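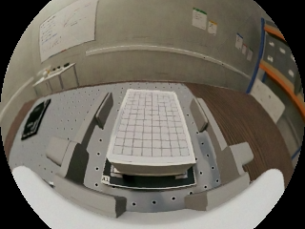 Clearing a tray pick fault on the Laur cell

Use this when the arm stops over the tray with a force limit fault. The Durbridge cell threw it 16 times in March, mostly from a drifted height offset.

1. Press the e-stop and log the fault code.

2. Release the stop, set speed to 7 per cent and jog straight up. Don't jog sideways while a finger is near the tray.

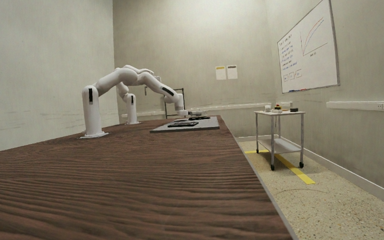
3. Re-teach the tray height, then run 40 dry cycles.

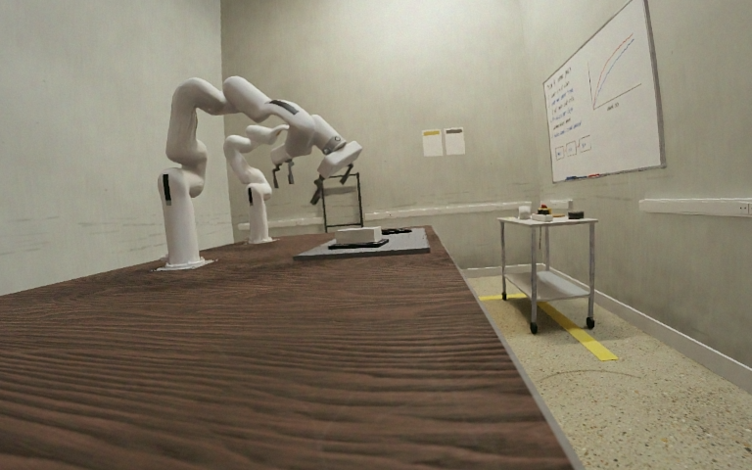 Both arms over the table, with the white box on its black base plate.

If it faults again, lock out and call Margus Kairys.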